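Section 9. Setting Up the Wendley Portable ECG Cart for Home Visits

Complete this section before the first visit of the shift. The cart must be fully charged and paired with the Tiedemann gateway.

9.1 Preparing the cart

1. Set the cart on a level floor and lock both front casters.
2. Press and hold the power button until the status light turns green.
3. Check the battery level on the home screen. Do not start a visit with less than 40 percent charge.
4. Insert the lead cable into the port marked ECG. Turn the collar clockwise until it clicks.

Caution: Do not use an extension cord while the leads are attached to a patient.

9.2 Entering the visit

1. Select New Visit and scan the bar code on the order form.
2. Confirm the patient's name and date of birth out loud with the patient or the nurse on duty.
3. Enter the room or apartment number. This field accepts up to 11 characters.
4. Select Save. The visit appears in the queue with the status Open.

Note: If the order form has no bar code, type in the order number by hand. Leave out dashes.

9.3 Sending the tracing

1. Review all leads for noise. Repeat the recording if any lead is flagged.
2. Select Send to Clunitz Reader. Keep the cart switched on until the status changes to Received.
3. If there is no wireless signal, select Store. The cart holds up to 800 tracings in memory and sends them when the gateway is back in range.
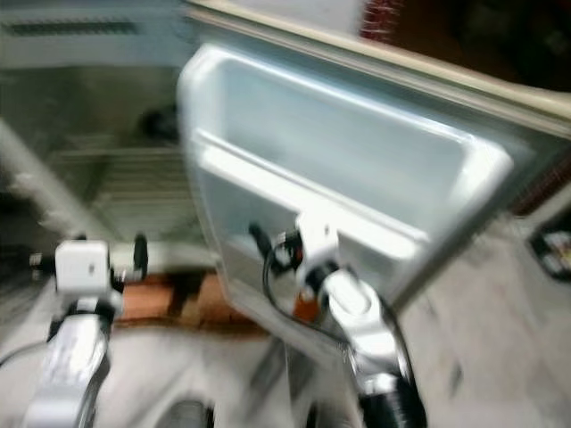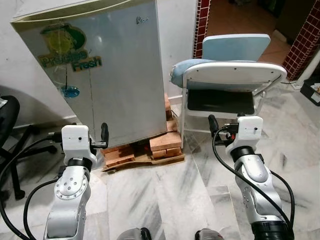
9.4 After the visit

1. Remove the electrodes and discard them. Electrodes are for single use.
2. Wipe the lead wires with an approved cleaner. Do not soak the connectors.
3. Return the cart to its charging dock and check that the dock light is amber.

Error codes for the gateway are listed in Section 11.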